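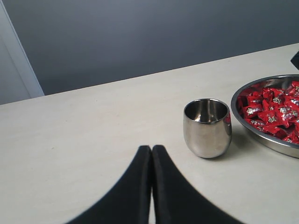
I'm Debora Lombardi, and I run Citurora, a small school for grown-ups who want to learn Italian without being scared of it. You've probably landed here because you typed something like "Italian class not boring" into a search bar at midnight (a lot of our students did, and they're lovely people).

## How we got going

I taught high school Italian for 17 years. I loved the kids and I did not love the bell. Every time a conversation finally got good, off it went! So I rented two rooms above a shoe repair place, bought a whiteboard and a very bad kettle, and put up flyers. My first class was five people, and two of them thought it was a cooking course. They stayed anyway.

Graziella Cattaneo joined the next fall. She grew up outside Bergamo and has strong feelings about the subjunctive, which she'll share with you whether or not you've reached that chapter. Lino Caputo teaches our evening conversation groups and picks the films. Jean Laing answers the phone, places you in the right level and keeps our lending shelf in order — 118 books at last count, and she knows which of you has the Calvino.

## What a class is like

We sit around a table and talk. There's grammar, of course, but it comes in when you need it. If you're trying to tell us about your weekend and you get stuck, well, guess what tense we're doing next. Groups stay at eight people or fewer, and nobody has to read aloud on day one.

Lesson six is the coffee lesson, and it's everyone's favorite. You order, you complain politely, you fight over the bill. Then we do it again, faster.
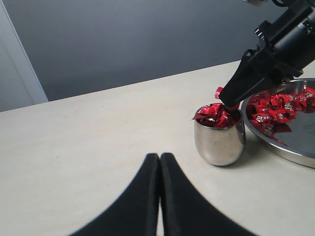
*A little steel cup, heaped with red-wrapped candies.*

We don't give grades. We do give homework, but it's the kind you can do on the bus: a song, a short voice message to your partner, half a page about your awful neighbor. Graziella marks the written ones in green ink and writes more in the margins than most people wrote in the first place.

## Beyond the classroom

Once a month we have a film night, with subtitles in Italian only (you'll be annoyed, and then you'll be fine). In October we did our first weekend away, two days in a rented farmhouse with a no-English rule that held up until somebody lost the car keys. We'd like to do another in the spring. If you want to hear about it first, ask Jean to put you on the list.
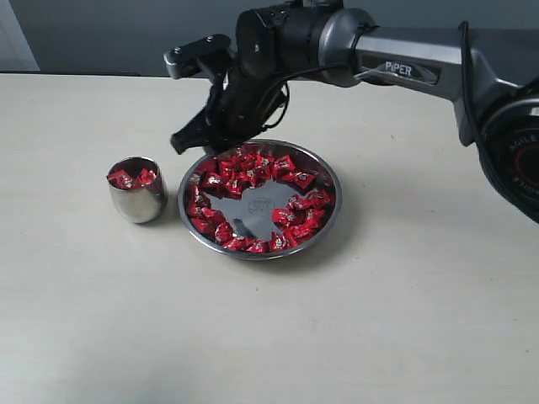
**Do I need to know any Italian before I start?**

Most beginners come to us with "ciao" and a few pasta shapes, and that's plenty. If you've studied before, Jean will chat with you for ten minutes and find you a group.

## Come and say hello

The door's open on weekday afternoons, and you can sit in on one class for free before you sign up. Ring the top bell, the bottom one is for the shoes.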